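To: the matched betting list
Subject: Re: Dredska tipping service, anyone renewed?
Date: 12/03/2020

Replying on list as two of you asked me the same thing privately.

Earlier message, quoted:

> I took the Dredska trial in February and I'm up 106 points at advised prices.
> They want me to go on to the full year before the end of the month and there's
> a discount if I bring a friend in. The record on their site looks solid and
> every losing day is shown. They settle everything at Kunow prices. Has anyone
> on here had them longer than a trial? I'm minded to say yes but would like to
> hear from people who have stuck with it.

I haven't had them for a full year. I had them for two months the winter before last, then stopped, and I kept my own sheet. So take what follows as one person's sheet and a bad temper.

"Advised prices" is doing a lot of work in your message. What did you get on at? If the email lands at ten and the price is gone by four minutes past, then 106 points is what somebody would have won who owned a time machine. I don't doubt you had a good month. I'd like to see your own column next to theirs, with the price you were given and the stake you were allowed.

My points, in the order they annoyed me:

1. The price source. Kunow is fine as a bookmaker but it's one firm, and it opens early with small limits. When I was following, I could get two points on at the quoted price perhaps once a week. The rest of the time I was offered pennies or sent to the trader, who offered pennies more slowly. A record settled at a price hardly any customer can have isn't a record of anything I could bank. 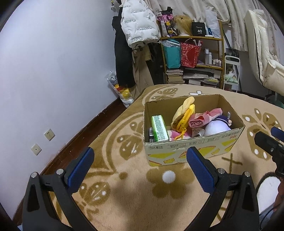

2. The sample. Dredska's page shows 159 bets for the trial period they like to quote. At average odds of seven or eight to one, that's a handful of winners either side of a very good or very poor result. Take out the two longest-priced winners and see what's left. I did this with my own lot and the profit went down to something that wouldn't have covered the subscription. Do it with yours before you pay them anything.

3. Staking. They move between half a point and three points and the write-up never says why. Looking back through my sheet, the bigger stakes did no better than the small ones. Try the whole list again at level stakes. If the profit mostly lives in a few large bets, I'd want a better reason for those bets than "strong fancy".

4. Losing days. Yes, they're shown. What I never found were the bets marked void after the price "wasn't widely available". There's nothing wrong with voiding a bet nobody could get, but then it has to be done for the winners too. I wrote to ask and had a reply thanking me for my loyalty.

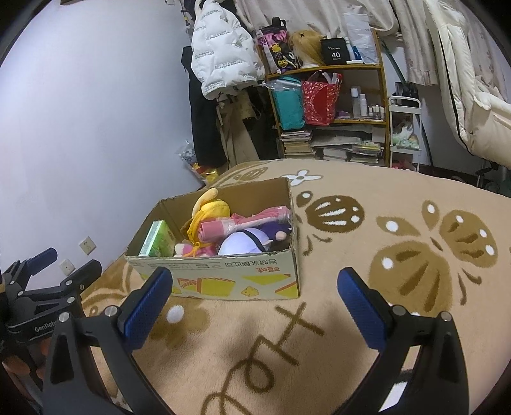

5. The discount for bringing a friend. Every extra subscriber is someone else clicking on the same price at the same moment as you. If the edge were that good, I can't see why they'd want a crowd. Perhaps there's an answer to that – I'd be glad to read it.

Someone will say Ametepe is better. It may be. They at least publish the time each bet went out and a starting price column, so you can do the sums without guessing. I looked at Nikanine as well and gave up when I saw the results only went back to their own relaunch.

What I'd do in your shoes is let the offer lapse. Put the next month's bets down on paper if they'll let you carry on at the monthly rate, note what you could really have had on two minutes after the email, and see how it compares. Discounts like this come round again, whatever the countdown on the page says.

And if you've had your Kunow account cut back already, please tell the list when it happened and after how many bets. We get plenty of messages here about points and very few about that.

If anybody has a full year of Dredska at prices taken, I'll happily put it through my sheet and post the result, even if it makes me look daft. Plain columns please: date, price advised, price taken, stake, result. The last file I was sent had the stakes typed into the comments and it took me an evening to sort out.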